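Re: [footcare] Heat-molded insoles, worth it?

Zarmeena Bangash wrote:
> I wore the Novley insoles for 14 days and my heel pain is
> gone. They cost me $80 and I'd pay it again. The shop says
> the foam "learns" your arch. Has anyone else switched?

Glad your heel feels better, Zarmeena. I'm less sure the insoles get the credit. Did you change anything else in October? You told us you'd quit running hills and bought new shoes, and either one could do it.

"Learns your arch" bugs me. Foam packs down where you press on it. So does a $2 kitchen sponge.
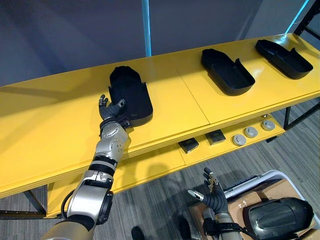
Black trays with a sole-like shape, on a yellow table.

I tried the Tarkum pair last year. They felt great in the store and like cardboard by spring. When I asked for the study behind the "44 percent less strain" line on the box, I got a coupon. 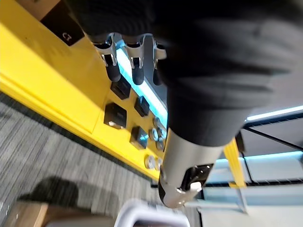 The Noteck ones were no better, and they squeaked. My foot doctor told me to stretch my calves twice a day and save my money. That was dull advice and I still follow it. 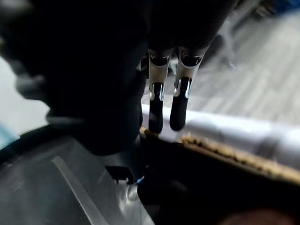
Black fingertips, close up, over a pale surface.

If you want to test it, go back to the flat liners for two weeks and keep the new shoes. Write down how the first steps feel each morning. I'd read that report before I'd read another box.

Does anybody have the old Usmani stretching sheet? My copy is missing page two.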